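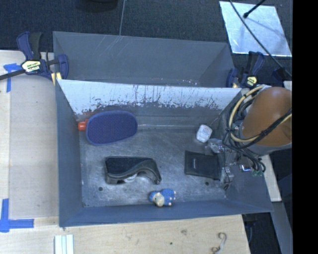

Início | Produtos | Manuais | Demonstrações | Suporte | Contacto

Manual da célula de recolha Plitis
Secção 7 — Preparar a célula para visitas e dias abertos

Esta secção destina-se a quem vai mostrar a célula a clientes, escolas ou avaliadores. Parte do princípio de que as secções 3 (fixação) e 5 (calibração) já foram cumpridas. Quem procura argumentos de venda deve consultar o folheto da Brako. Aqui descreve-se o que a célula faz diante de pessoas que fazem perguntas, e nem sempre coincide com o folheto.

7.1 Antes da chegada dos visitantes

1. Prenda as caixas à bancada com grampos de aperto. Puxe cada caixa com as duas mãos: se houver folga, volte a apertar. Uma caixa deslocada depois da calibração estraga a manhã toda.

2. Marque a bancada com fita azul nos pontos de referência e confirme as marcas antes de cada sessão. A fita serve para repor a posição à vista. Não substitui a calibração, por muito que dê jeito acreditar nisso.

3. Verifique os cabos do braço. Devem acompanhar o movimento completo sem esticar nem prender no bordo da caixa. Faça um ciclo a 10% da velocidade e observe o feixe, não a pinça.

4. Coloque os objetos na caixa da frente e deixe vazia a de trás. Misture formas: uma escova oval, um frasco branco pequeno, um boneco de peluche ou de plástico, uma peça preta e plana do tipo carteira. Cinco objetos chegam para uma primeira ronda.

Nota: resista à tentação de escolher só objetos fáceis. O visitante atento repara, e o que não repara vai ficar com uma ideia que a célula não consegue cumprir depois da compra.

5. Não troque a caixa gasta por uma nova para a ocasião. Os riscos no fundo e nas paredes mudam os reflexos, e é com eles que o sistema vai trabalhar no dia a dia.

CUIDADO: ninguém põe a mão dentro da caixa com o braço ativo, incluindo o operador. Mantenha o botão de paragem ao alcance de uma pessoa que não esteja a falar com o público.

7.2 Durante a demonstração

6. Anuncie o modo em uso: automático ou teleoperado. Se houver alguém a comandar o braço, diga-o antes de começar. Já vimos demonstrações da concorrência, e uma nossa, em que esta informação só apareceu na parte das perguntas.

7. Inicie o ciclo no painel (Sessão > Demonstração > Iniciar). O braço entra pelo lado direito e desce até ao primeiro objeto escolhido pelo programa.

8. Deixe correr as falhas. Uma peça plana e escura junto à parede é um caso difícil e pode exigir várias tentativas. O programa desiste ao fim de quatro e passa ao objeto seguinte. Não reposicione a peça à mão entre tentativas.

9. Convide um visitante a trazer um objeto seu, até 300 gramas, sem líquidos e sem vidro. É o único momento da visita que prova alguma coisa, e convém reservar-lhe tempo.

Nota: o valor de 300 gramas é o limite da pinça com os dedos de série. O suplemento Sokano anuncia mais. Ainda não o conseguimos repetir na nossa bancada, pelo que não o indique como garantido.

7.3 Perguntas frequentes do público

«Quantas vezes acerta?» Responda com o registo e não de memória. No ensaio interno de setembro contaram-se 2.611 tentativas, das quais 226 falharam. Acrescente sempre que os objetos eram conhecidos e a iluminação fixa.

«O folheto fala em 99%.» Fala. O número refere-se a um conjunto de teste preparado pelo fabricante — as condições vêm na última página, em letra pequena. Mostre essa página.

«Substitui uma pessoa?» A célula passa objetos de uma caixa para outra. Encher a primeira, despejar a segunda e desencravar o braço continua a cargo de quem lá está. Deixe o visitante fazer as contas.

7.4 Encerramento

10. Termine o ciclo no painel e espere pela luz de repouso antes de se aproximar.

11. Retire os objetos, incluindo os emprestados, e inspecione os dedos da pinça. As peças transparentes racham sem aviso visível à distância.

12. Exporte o registo completo da sessão. O assistente Ghaffari propõe por defeito um resumo «apenas com êxitos»; desmarque essa opção. Se um visitante pedir os dados, entregue o ficheiro inteiro.

CUIDADO: não desaperte os grampos com o braço em tensão. Em caso de dúvida, corte a alimentação e consulte a secção 9.

Este sítio utiliza cookies para guardar as suas preferências. Aceitar | Recusar | Definições

© Plitis — Documentação técnica | Contacto | Voltar ao topo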